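Chapter 13
Washing, Draining and Storing Tableware

This chapter covers the handling of bowls and plates between the end of a meal and their return to the shelf. Chapter 12 dealt with the sink itself. The subject now is the counter beside it, where most chipping and most re-soiling of clean tableware takes place.

After studying this chapter you should be able to:
- choose a draining position suited to the shape of a bowl
- set out a counter so that clean and soiled pieces do not cross
- state the load limits of a wire rack
- stack mixed tableware without damage to the glaze

We use cookies to improve your visit. By continuing to browse you accept our cookie policy. Accept | Settings

13.1 Terms

The foot is the ring or flat on which a bowl stands. The well is the inner surface. The rim is the upper edge and the part most often chipped. A bowl is called shallow in this book when its depth is less than one third of its width. Shallow bowls drain quickly but take up more of the rack, and they slide when set on edge without support.

13.2 Layout of the counter

Work runs in one direction. Soiled pieces stand on one side of the sink and the rack on the other. Place the rack in a corner where possible — two walls keep it from being pushed back or sideways as it is loaded. Leave a clear space of 200 mm in front of it. Pieces waiting for a place in the rack stand here, foot down, and are not nested while wet.

Gkikas recommends that large bowls be moved with both hands, one on each side, below the rim. A one-handed grip with the thumb in the well leaves marks on the clean surface and puts the load on a short length of rim. The two-handed grip is used throughout the exercises in this chapter.

13.3 Draining angle

A bowl set fully upside down on a flat surface traps moist air in the well. A tilted bowl drains and dries together. In the Reketti trials, bowls left flat took 205 minutes to dry at room temperature and tilted bowls took 90. Yook repeated the test in February with patterned ceramic bowls and reached the same ranking, although thick feet held water longer in both positions.

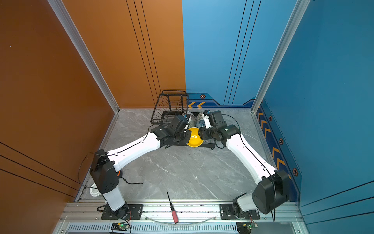 The ranking does not hold for bowls with an unglazed foot. Such a foot absorbs water during washing and releases it slowly, whatever the angle, and the piece should be left in the rack overnight before stacking. Section 13.4 gives the stacking order for mixed sets, beginning with the heaviest pieces.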